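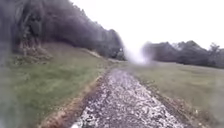 The gravel path, under a pale sky.

Femside is my two-bedroom cottage on the edge of Falalbridge, and I rent it out by the week or the long weekend, all year round except for February, when I close up and paint things. It sleeps five if one of you is happy on the daybed in the back room (my nephews fight over it, so it can't be that bad!).

Downstairs you get the kitchen, the sitting room with the wood stove, and a small shower room with a washer tucked behind the door. Upstairs there's a queen bed in the front bedroom and two twins in the back one, plus a full bath with a proper deep tub. The stairs are steep and they turn at the top, so I put a gate up there for families. Just lift it and swing it toward you, and if it sticks, lift harder.

I redid the kitchen last year and I'm still a little in love with it. Gas range, full-size fridge, dishwasher, a drip coffee maker and a French press, and more baking pans than anyone needs on vacation. I leave coffee, salt, oil and a loaf from the Avotiņš bakery, which is a ten-minute walk and shuts at two. Go early if you want the rye. They also do a caraway bun that I've been known to eat in the car.

Wifi is included and it's fine for movies and video calls. Cell service is another story — you'll get two bars in the front bedroom and not much anywhere else, so turn on wifi calling before you come.

Heat is electric in the bedrooms and the wood stove does the rest. The first basket of wood is on me and after that it's $30 a load, stacked in the shed, just leave the money in the tin. Please don't burn cardboard in the stove, it makes a mess of the flue.

There's parking for two cars next to the shed. Trailers won't make the turn, but you can leave one at the Tronholm boat landing for free, and that's also where you'd put in a kayak or canoe. I have two kayaks you're welcome to use, with paddles and adult life vests. Bring your own vests for kids.

Rates are $172 a night with a three-night minimum, and the cleaning fee is a flat $100 however long you stay. Dogs are fine, up to two, no extra charge, but keep them off the beds (the daybed is a lost cause). No smoking indoors. Check-in is any time after three and check-out is by eleven, and if nobody's arriving that day I'm pretty relaxed about it, so ask!

I take a third of the total to hold your dates and the rest two weeks before you arrive. Cancel before that second payment and you get everything back.

Femside Cottage, Falalbridge | Contact the owner | Page updated 2 Jun 2019 | © Femside Cottage, all rights reserved | Back to top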